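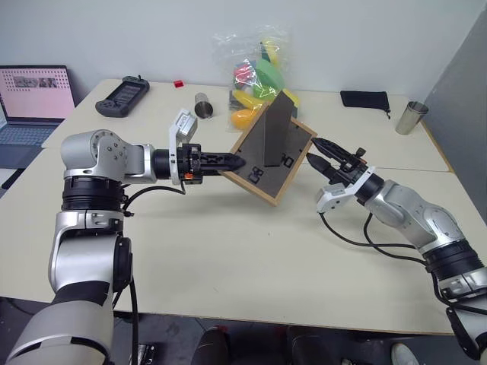
About us

Ó Ceallaigh makes and finishes picture frames at Brotthorpe. We supply gift shops, galleries and a few hotel groups, and we also repair frames that customers send back to us.

The firm began as a one-room framing shop. We now employ 60 people across the workshop, the packing hall and the office. Barbara Urbańczyk runs the workshop and has done since we moved to the present building.

How we use automation

Checking and turning frames used to be done entirely by hand. A person on the packing line might lift and flip 900 frames in a shift, and sore wrists were the main complaint at every staff meeting. We started trials with two-armed robots in the spring. The project is called Givus and it has its own bench, away from the main line.

The arms are learning to pick up a frame, turn it and put it down without marking the border. Frames with a support leg on the back are harder than flat ones, and we are still slower on these than an experienced packer. Glass cleaning, mitre cutting and all repairs stay with our staff.

What has changed for staff

No jobs have been cut as a result of Givus. Three packers have moved over to the project and were trained on site by Rigoberto Ñahui, who joined us from Anitz. They are paid at the technician rate. Shifts on the packing line now include a change of task every two hours, and the early start has gone from 5.30 to 6.

Anyone in the workshop can ask for a morning at the bench. Speak to Barbara or put your name on the sheet by the canteen door.

Visits

School and college groups are welcome in term time. Please contact the office at least two weeks ahead. Flat shoes must be worn in the workshop.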